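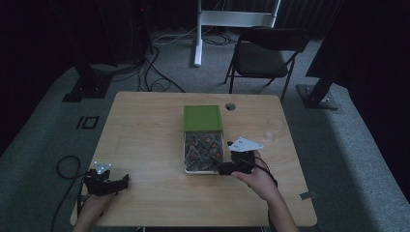 About Cinside

Cinside is a nonprofit documentary film archive and workshop. We collect, preserve and lend films about regional music, with a particular interest in short works, television segments and unfinished projects that were never placed in general distribution. We also train early-career filmmakers who wish to record musicians, dance bands, choirs and instrument makers in their own communities.

The organization was founded by Thierry Lemaire and Séverine Bailly, who had met while editing a film on accordion players and found that much of the footage they needed was held in private homes. Their first holdings came from the Le Goff family, whose collection of concert reels and interview tapes remains the foundation of the archive. The Le Goff Collection may be consulted by appointment and is described in a separate finding aid, available from the reading room.

The Collection

The catalog now lists 2,792 titles. These include completed documentaries, trailers and pilot reels, rehearsal footage, radio sessions recorded on film, and interviews in their uncut form. Roughly edited and silent material is accepted on the same terms as finished work. Each title is cataloged by performer, place, language and style of music, and, where the information has survived, by the names of the camera and sound crew.

Most items are held on 16 mm film or on videotape. Our preservation program gives priority to magnetic tape, which deteriorates more quickly than is generally supposed, and to sound elements stored apart from their pictures. Donors receive a viewing copy of everything transferred from their material. Rights remain with the donor unless a separate agreement is signed.
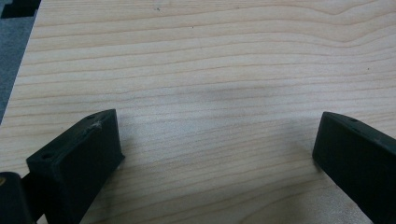 Lending and Public Screenings

Films are lent to schools, libraries, film societies and festivals. The lending season runs from September through June, and requests for the following season are accepted from March. A standard loan covers 14 days, including time in transit. Borrowers are asked to screen films in full, with credits, and to return the attendance form enclosed with each title.

Our own screenings take place in the Wutau Room, which seats 90 and is equipped for both film and digital projection. Programs begin at 7:30 p.m. and are usually followed by a discussion with a filmmaker or a performer. Recent seasons have been devoted to brass bands, to women behind the mixing desk, and to the dance halls of small harbor towns. Program notes are written by the staff and may be reprinted by borrowers free of charge, provided that Cinside is credited.

The Workshop

The Cinside Workshop admits a small group of participants each year for a course in music documentary. Instruction covers research, interviewing, multi-camera recording of live performance, location sound, music clearance and editing. Participants work in pairs and complete one short film, which is deposited in the archive and offered to borrowers in the same manner as any other title.

The course is directed by Hatem Bensaid. Applicants need not have attended film school, but they must submit one piece of edited work and a written proposal of no more than two pages. Tuition is set annually. A production grant of $4,000 is awarded to each pair upon approval of the shooting plan, and equipment is lent without charge for the duration of the course.

Participants have gone on to work in broadcasting, in festival programming and in independent production. Several have returned to teach. The workshop does not claim any share of income from films completed under its guidance.
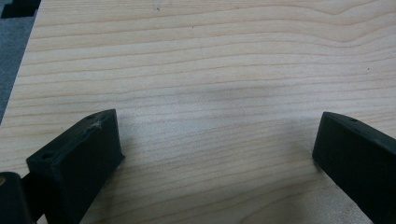 Tia Furnival writes of her year in the course: I arrived with forty hours of a fiddle contest and no idea what the film was. Hatem made me watch all of it again with the sound off, then listen to all of it with the picture off. The film I finished is eleven minutes long, and the contest itself is hardly in it. I still borrow from the archive every winter, mainly the Le Goff interviews, and I would advise anyone starting out to ask for the uncut ones.

Partners

Since its early years Cinside has worked closely with Skandham, a production company that provides post-production facilities to workshop participants and sound restoration for the archive. Toivo Salminen oversees this work and also advises donors on the condition of tapes before shipment. We ask that no one attempt to play or rewind a tape showing mold, warping or a vinegar odor before contacting him through the main office.

Governance and Support

Cinside is governed by a board of directors elected for three-year terms. Operating funds come from lending fees, workshop tuition, individual gifts and project grants. Annual reports and audited accounts are available on request.

Visiting and Contact

The reading room is open by appointment from 10 a.m. to 4 p.m. Visitors should state which titles they wish to view, as many are stored off site and must be ordered in advance. Inquiries about donations of film or tape should include the approximate number of items, the format, and the names of any performers known to appear. Workshop applications and lending requests should be sent to the main office, marked for the attention of the relevant department.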